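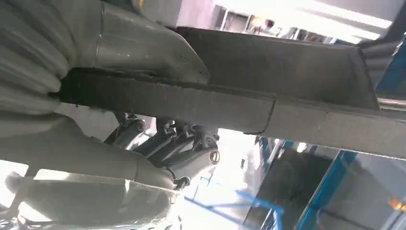 **Estante metálica com rodízios: caixas empilhadas ou mais prateleiras?**

**parafuso_solto** – maio de 2018

Boas. Ando a reorganizar a sala de material e preciso de opiniões. Tenho estantes azuis de cantoneira perfurada, compradas na Ledovow, e montei rodízios nelas para as poder puxar quando é preciso aspirar a alcatifa. Prateleira de cima livre, caixas de plástico em baixo, empilhadas.

O problema é que a caixa de que preciso é quase sempre a do fundo. Tiro duas, pouso-as no chão, tiro a terceira, volto a arrumar. Vale a pena comprar outra prateleira para o meio ou há maneira melhor de organizar isto?

**tia_das_caixas**

Outra prateleira, sem dúvida. Caixas empilhadas servem para coisas em que se mexe duas vezes por ano. O resto tem de sair sem levantar nada.

Que altura tens entre as duas prateleiras? E as caixas têm tampa?

**parafuso_solto**

Sem tampa, encaixam umas nas outras pelo rebordo. As pegas são recortadas nos topos, dá para as puxar bem. A altura não medi, vejo amanhã.

Uso duas cores, branco e azul, e fica cada pilha com uma branca em cima, uma azul no meio e uma branca em baixo. As azuis são para cabos e extensões. As brancas levam de tudo um pouco, e é aí que me perco.

**armazem27**

Discordo da prateleira. Com rodízios, quanto mais peso se põe a meio e em cima, pior fica a empurrar. O peso quer-se em baixo, e as caixas já lá estão. Eu deixava a estrutura como está e mudava a ordem: o que se usa todos os dias vai para a caixa de cima, puxada um pouco para a frente para se meter a mão sem a tirar.

Quanto aos 150 kg por prateleira que vêm em tantos catálogos, isso costuma ser com a estante parada e a carga bem distribuída. Confirma no manual da tua.

**tia_das_caixas**

Uma prateleira a meio não desequilibra nada se não a encherem de ferro. Tenho uma assim desde dezembro, com rodízios da Majali, e anda bem.

**armazem27**

Em mosaico, talvez. Ele tem alcatifa, e os rodízios pequenos enterram-se e prendem nas juntas.

**parafuso_solto**
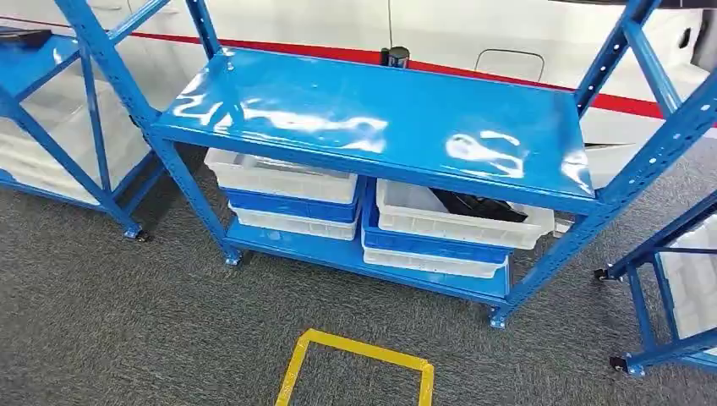
A de cima queria mesmo mantê-la livre, para pousar coisas enquanto trabalho. É chapa pintada lisa, limpa-se com um pano. O único defeito é que brilha muito com as luzes do teto e cansa a vista ao fim de umas horas.

Quanto a rolar, na alcatifa custa um bocado a arrancar, depois vai.

**rodizio_preso**

Para o brilho, um tapete de borracha fino cortado à medida. A Drisent vende a metro. Serve também para os parafusos não fugirem.

E põe etiquetas nos topos das caixas, por baixo da pega. Nas paredes com nervuras a fita descola ao fim de um mês. Usei uns porta-etiquetas da Rumadness que encaixam no rebordo, mas vê primeiro se dão nas tuas.

**armazem27**

Etiquetas, sim. Já o tapete só serve para juntar pó por baixo. Se o incómodo é o reflexo, roda a estante ou muda-a de sítio, que para isso tem rodas.

**parafuso_solto**

Fico então pelas etiquetas e por trocar a ordem das caixas. A prateleira do meio fica em suspenso até eu medir a altura. Se alguém souber se as cantoneiras da Ledovow aceitam prateleiras de outra marca, agradeço. Os furos são ovais e pequenos, em fila ao longo dos montantes.

**tia_das_caixas**

As minhas aceitaram, mas tive de trocar os parafusos. Leva um montante ou uma fotografia dos furos à loja antes de comprar.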